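Clearing out the studio before the lease is up, how do you sort small trash?

mtanguy
Posts: 200

We have a one-room place, bed and sofa in the same space, and we hand back the keys at the end of January. Furniture and clothes I can handle. What slows me down is the small stuff. Wrappers, string, receipts, cans, bits of packaging. It ends up on the bed because there is no table, and then I have to clear the bed again before anyone can sleep.

My current method is to drag the trash can over next to the bed and put things straight into it. One bag, everything goes in. My partner says that is wrong and I should be sorting as I go. Who is right?

Maëlys

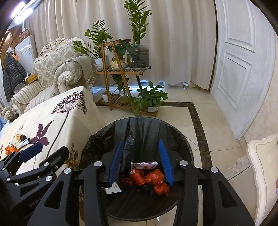 The can next to the bed, a few things still on the cloth.

hugo_aubert
Posts: 100

I would leave the can where you have it. Walking across the room with each wrapper takes longer than you think. I did my last move the same way, one can parked next to whatever surface I was clearing, then moved along to the next one.

The one thing I would change is the can on the cloth (the gold and brown one). Metal goes in recycling where I live. Hang a second bag off the end of the bed and drop the cans in there.

e.hamel

Agree on the cans. Disagree on the string. Get string out of the bag, or at least knot it up first. Loose string wraps around everything, and if you ever have to go back in for something you threw out by mistake, you pull up the whole bag with it. I had to do this for a set of keys.

Also check any paper before it goes in. Small strips with printing on them can be receipts, and you may want those if something has to go back to the store.

maxence_lg

Sorting as you go is a waste of time in one room. Put it all on the bed, sort once, then bag it. I have moved five times and that is how I do it every time. If you sort every piece when you pick it up you never finish a corner.

hugo_aubert

She said the bed is the problem. They sleep on it.

maxence_lg

So do it in the morning. You have until night.

e.hamel

That works if you finish. If you don't, you are moving a pile of trash off the bed at 11 pm and it goes on the sofa, and then it's on the sofa for a week. With pale upholstery like that I would not put so much as a candy wrapper on it.

Is the sofa staying, by the way? That is a lot of carving to get down a stairwell.

mtanguy

Sofa stays. It belongs to the landlord, same with the air conditioner. The throw and the striped cushion are ours and have to be packed. I was going to leave them on until the last day so the sofa stays clean.

The cloth on the bed is an old one and I don't mind if it gets dirty. It's going in the wash before it gets packed.

margaux.g
Posts: 8

If the cloth is going in the wash anyway, use it. Put the trash on it, pick out what you want to keep, then lift the corners and tip the rest in the can. Shake it outside afterward.

Fold the bag well down over the rim first. Mine slid in when I tipped a load like that and I had to empty the can to get it back up. I buy the Welum bags now, they are cut longer than the Zedine ones and they hold better. They cost more.

maxence_lg

So, put it all on the bed and sort once. Thank you.

margaux.g

Small loads. You were talking about the whole room.

hugo_aubert

Don't forget the coats on the wall. Go through the pockets before you pack them. I always find tissues and old tickets, and it all goes in the same bag.

mtanguy

Good point about the pockets, I will do both jackets tonight.

I think I will do this: can stays next to the bed, second bag for metal, a box for paper I need to look at. One shelf or one drawer at a time on the cloth, then tip it. String gets knotted. My partner is satisfied with the second bag, so that is settled.

Does anyone know if Clesau still picks up old cushions? We have two more in the closet that are past saving.

e.hamel

They did last year. You have to call first and they want them bagged.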